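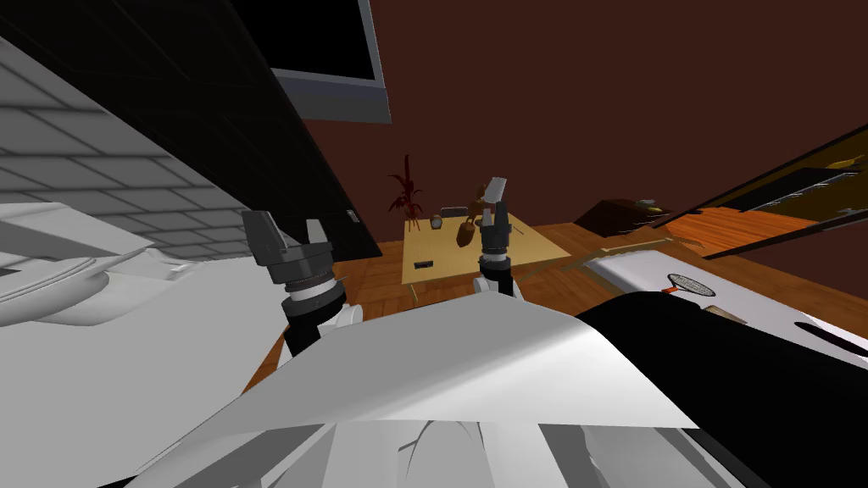
According to one reader of the June draft, a method trained only on rendered rooms should be scored on rendered rooms first and nowhere else. I kept to that for the Sternau grasp planner from Pikden.

Two-gripper tasks, 70 trials, stock settings. Sternau completed 17 more than the Huttunen baseline. Most of the gain is on thin, flat objects — the baseline tends to close too early on these. Planning is slow, roughly 12 seconds per attempt, and the logs are poorly labeled. The Stimura plug-in failed to load twice.

Worth the 895 for a lab license if you work in simulation. Transfer to hardware not tested.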